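Setting up your Lavar label printer
Part 2: Loading the roll and printing your first label

18 shares
10 comments

By now the printer should be out of its wrapping and plugged in, with a steady green light on the front. Lovely! This is the part where it starts to earn its place on the bench, and the whole thing takes less time than making a pot of tea.

Loading the roll

1. Press both side catches and lift the lid until it clicks.
2. Slide the two roll holders apart and drop the roll between them, with the printable side facing up.
3. Let the holders close gently against the roll. It should turn freely with one finger.
4. Feed the first label under the black bar until it pokes out at the front.
5. Close the lid with both hands, pressing on the left and right corners together.
6. Tap the feed button once. The printer will push out a blank label or two while it measures the gap.

Note: Rolls from Hollis have a wider core. Take the grey rings off the holders first and keep them somewhere safe – they are small and love to roll under things.

Caution: Let the print head cool before you touch it. After a long run it can be hot enough to hurt.

Choosing a layout

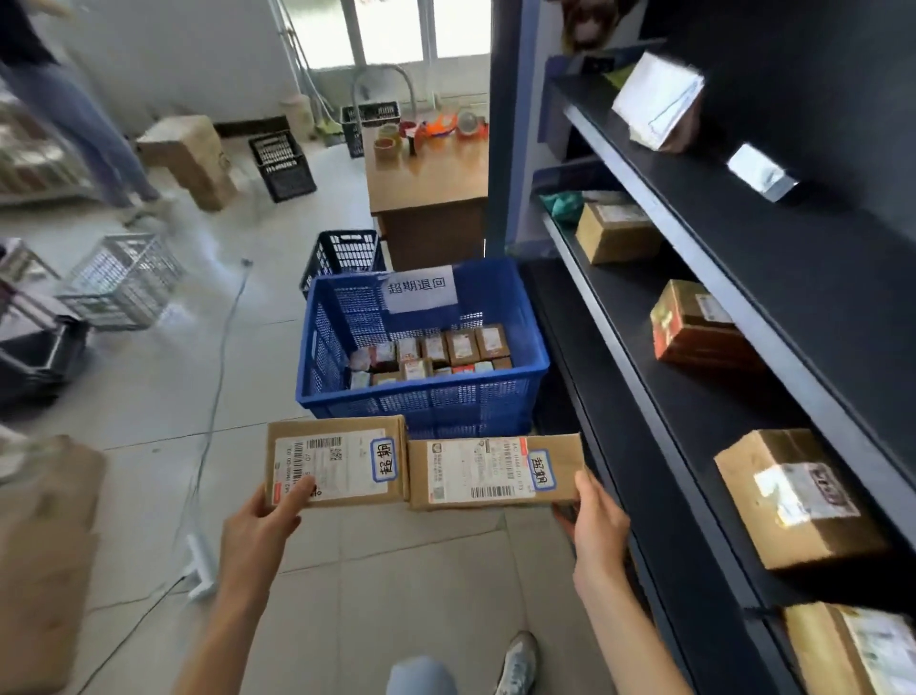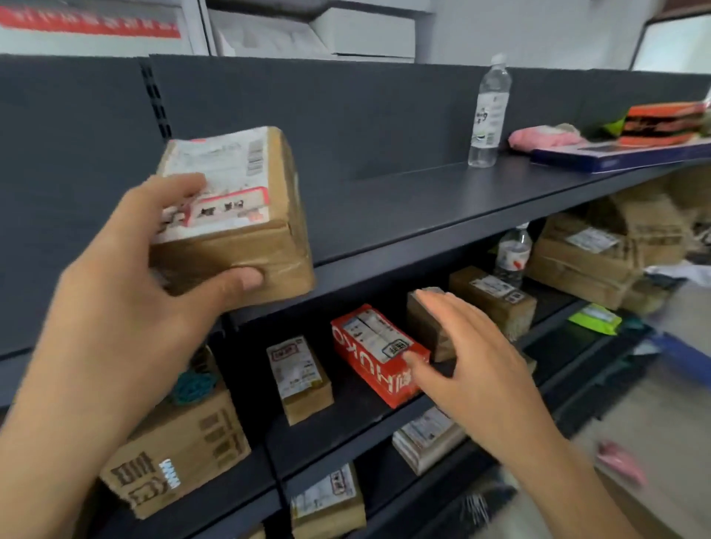
Layouts live in the Fodov app, under Templates, and there are 20 to start you off. Pick one that matches your roll size, then play with it as much as you like, as the originals can't be overwritten. Barcodes can run either way: look at the two small parcels held side by side in front of the blue crate, where the left label has its barcode upright and the right one has it along the lower edge. Both ways are in the app under Code Direction. Try each on a scrap label and scan it with whatever you use at the counter before you settle on one.

Printing

7. Open your chosen layout and type a test address.
8. Set Darkness to 10. This suits most plain white rolls.
9. Press Print One and wait for the label to stop moving.
10. Tear it upwards against the toothed edge, starting from one corner.

If the print looks pale, go up one step on Darkness and try again. If the bars look furry or run into each other, come down a step. Latrice Escobedo, who tested this guide for us, found that slowing the speed did more for small lettering than any amount of extra darkness, so do give that a go as well!

Caution: Never pull a label backwards through the printer. The glue side can catch on the roller, and cleaning it off is a fiddly job.

Keeping count

The app shows a running total on its front page. Our bench printer at Asgate stood at 1,212 labels when we last cleaned its roller, and it was still printing crisply. Wipe yours each time you change the roll, using the dry cloth from the box.

Part 3 covers saving addresses and printing in batches.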